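Open day at Gelska, 9/10/25

I went along to Gelska's open day expecting to be sold something, and I was. The pitch is that you no longer program a robot, you show it. Greer Morrison took our group round and said a new task takes an afternoon to teach. I asked whose afternoon.

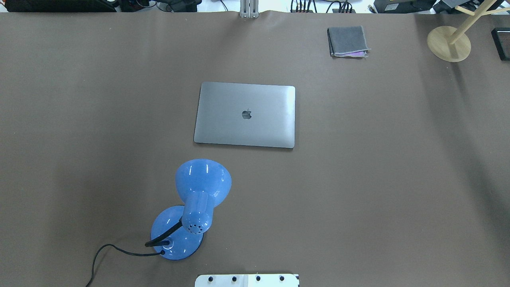
Teaching by remote control is slow to watch. Lungile Cele was driving, and she told me the tidying task had 1,058 recorded goes behind it, most of them hers, going back to August. I'd like to know how much of that carries over to a real desk. Theirs had a shut laptop, a blue lamp and a folded grey cloth set out on plain brown paper with plenty of bare space — mine has never looked like that. Marthinus Molefe asked what happens if you swap the lamp for another one. The answer was that they'd record more.

I stayed for around 15 minutes and came away with two leaflets. Neither gives a failure rate. The Trurby stand next door had better coffee.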